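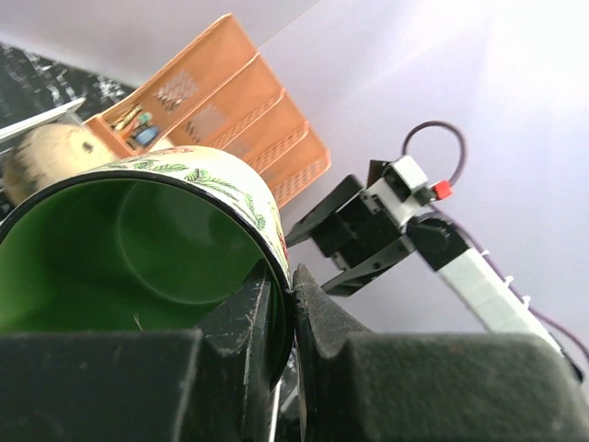 Figure 1. Wrist view during a mug trial, Station A. Mug held on its side, opening toward the camera; second arm at right, orange organizer behind.

4. Student Project: Mug Handling at Two Stations

4.1 Setup

The work was done by the spring section of the Lultedum robotics course, 17 students, split into teams. Each team got the same two tasks. Task one is grasp and hold at the organizer station, task two is release at the dish rack. Same room, same lights, no changes between teams except the mugs. We wanted the students to write their own approach code on top of Lilon, the control layer we already use in the intro course -- it is slow but it prints readable errors, and that counts for a lot in week two.

Two arms at Station A. The second arm is there as an obstacle and later as a partner (section 5). In most runs it stays parked near the organizer. Teams that ignored it in planning paid for it, see 4.3.

Mugs were brought in by the students. Mixed shapes, mixed glazes. No attempt to standardize. This was a choice and we would make it again, although it makes the numbers harder to compare across teams.

4.2 Data

Total of 1,015 attempts logged. After removing runs with a missing wrist stream or a wrong label, 971 left. All results below use the 971. Labels were made by the teams themselves and then cross-checked by one other team, which caught most of the swapped ones. Labels are: held, slipped, missed, stopped by user.

A "held" label needs the mug to stay in the fingers until the end of the log. Students argued over this a lot. A mug that tilts but does not fall is still held. Orientation is scored seperately.
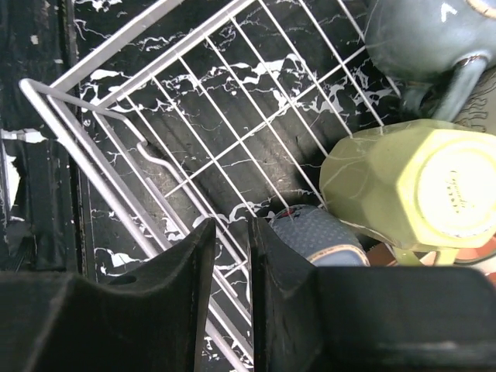 Page last changed: March, 23:17 -- fixed table numbers, added 4.4

Figure 2. Wrist view over the dish rack, Station B. Green mug upside down with base outward, gray-blue mug above it, smaller blue cup partly behind the right finger.

4.3 What went wrong, by type

Occlusion first. The fingers take up a large part of the lower wrist view at both stations. At the rack it is worse, the target cup can sit right behind a fingertip. Teams that used only the wrist view for the last part of the approach had the most misses. Two teams added a short look from higher up before going down. Simple, worked better, costs a few seconds per run.

Thin wires. The rack is white wire over a black surface with white veins, and the edge detector from the class notes picks up both. Several teams spent a full lab session on thresholds before dropping the detector and marking the rack corner by hand. Fine for this project. Not a general answer.

Glossy glaze. Highlights on the mugs move when the camera moves, so the fit to the rim drifts. Worst with the dark ones.

Second arm. Collisions with the parked arm were all planning errors, none from hardware. The usual case: planner treats the arm as one box around the long segment and forgets the gripper at the end of it. We now hand out a collision model with with the gripper included.

4.4 Notes on grading and on the Estia kit

Grades were for the log and the write-up, success rate was not graded. We told the teams this early. Some did not belive it and kept rerunning the easy mug, so next time there is a cap of 23 runs per mug per team.

The Estia finger set held up OK. Surface gets scuffed, grip did not seem to suffer, but we did not measure it and should have. One team has proposed a friction test as their follow-up and the Văduva lab will lend the force gauge.

Code and cleaned logs are in the course folder. Raw logs on request, they are large and the naming is a mess. Team-by-team results in Table 3, orientation scores in Table 4.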